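Bin picking bench tips, student club edition

Quick list before Friday. Mostly stuff we learned the slow way. Add yours at the bottom, don't rewrite mine please.

Cables first. Every time. Run the arm slowly through the whole pick path by hand and watch the bundle on the wrist, not the gripper. Leave slack at the wrist joint, enough for a full turn both ways. Too tight and it pulls a connector. Too loose and it drags in the bin and grabs a cup on the way out (Gasard team, last semester, on video).

Straps – fabric hook-and-loop, not zip ties. Zip ties cut into the jacket and you have to snip them every time you change somthing. Strap snug, not crushing. One finger should slide under. If you can't get a finger under, redo it.

Clamp the bin side. A bin that creeps even a little over the afternoon will wreck your taught positions and you'll blame the camera for an hour. Bar clamp, scrap board, done. Check the clamp at lunch, they work loose.

Mark where the bin goes with tape on the table anyway. Two corners is enough. Pencil rubs off.

Picking objects for practice: raid a kitchen drawer and a junk box. You want a mix. Something round, something long, something see-through, something shiny. See-through stuff is the worst for the depth camera so put one in from day one, otherwise you get cocky. Nothing glass. Nothing that belongs to your roommate. 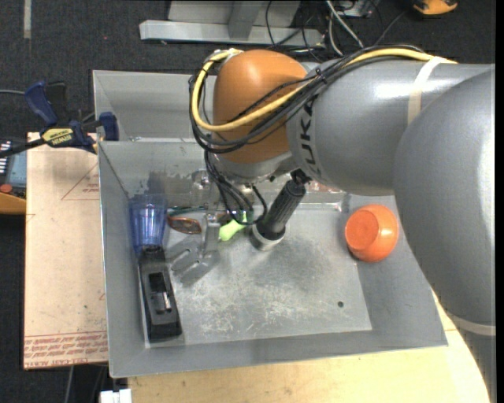 Gripper down in the bin, orange cup off by itself on the right. Blue bar clamp at the far left corner.

Spread before you stack. Start with 5 objects lying apart, get the picks working, then push them together. Things against the wall are a seperate problem, the fingers need room on both sides and a sloped wall gives you none. Teach a nudge move first: come in beside it, push toward the middle, back off, look again.

Scratched metal floors. They throw glare, and the overhead lights make it worse. Cheap fixes: turn off the row of lights right over the bench, or lay a sheet of matte gray paper in the bin. Tape the paper flat at all four corners or the finger will lift it. Wipe the floor with a dry rag before a run, dust and crumbs show up as objects on our setup. No oil, no spray.

Finger height. Stop 2 mm above the floor and let the object come to you. If you hear scraping, stop, raise it, start over. Don't "just finish the run".

Settings that worked for us on the Akyol code: 800 ms wait after the arm stops before taking the picture. Shorter and the depth image smears. Someone will tell you to drop it to save time. Don't, not til the rest works.

Log sheet. Paper, on a clipboard, next to the stop button. Object, picked or dropped, one word on why. Kadir Türkmen made the one we use, it's in the Plaka folder. Fill it in while it runs, you won't remember after.

Tools and parts – Skandlow box, top shelf. Hex keys go back in size order. Missing the small one again.

Stop button: one person's hand near it whenever the arm is powered. That person isn't typing, isn't on the phone, isn't reaching in the bin. Swap every so often. Hair up, sleeves up, lanyards off.

End of session: arm to the park position, power off, objects in the tub, rag over the camera. Bench clear by 8 or we lose the room.

Still need: tips on thin flat things (cards, lids). We've got nothing good. Suction maybe??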